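9/20/24

# Full house at the Kadwood robotics open day

The Kadwood workshop opened its doors to the neighborhood this week, and what a turnout! The team had put out 38 chairs for the first demonstration and had to go looking for more before it started. Families, students from the technical college and a good number of retired machinists squeezed in along the walls to see what the robot arms can do.

Agnes Brekke, who runs the workshop, kept her welcome short and handed over to Nithin Shenoy and Pavithra Kandasamy for the part everyone had come for. The two of them have been working since June on teaching an arm to pick up small parts, carry them across a room and set them down where they belong. It sounds simple until you watch it up close – the arm slows down, lines itself up, closes its fingers, and a whole row of ten-year-olds holds its breath.

Many of the parts used in the project carry a square black-and-white tag. Kandasamy explained that the tag gives the software something easy to find, so it can work out where a part is and which way it is turned. "A plain white block against a white wall is hard for a camera," she told the crowd. "Give it a tag and life gets a lot easier." She then passed a few spare blocks around so people could feel how light they are.

The questions went on well past the planned break. One boy wanted to know if the arm ever gets bored. A woman who spent her career in a packing plant asked how hard the fingers squeeze, and Shenoy took her over to the controls and let her try different settings herself. She was still there when the second demonstration began (and gave a very good running commentary on it).

Upstairs, Yamuna Thevar led a hands-on table where visitors could write a short set of moves and send them to a desktop arm. It was so popular that she added 5 extra sessions. Ravindran Kamath showed early drawings for a larger work area, which the team hopes to have running next year with room for school groups.

By closing time the guest book had 181 names in it, and plenty of those people had asked when they can come back. Brekke says another open day is on the way and that the hands-on table will get a bigger room. Anyone who would like to bring a class or a club before then can leave their details at the front desk.
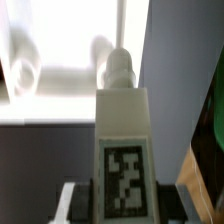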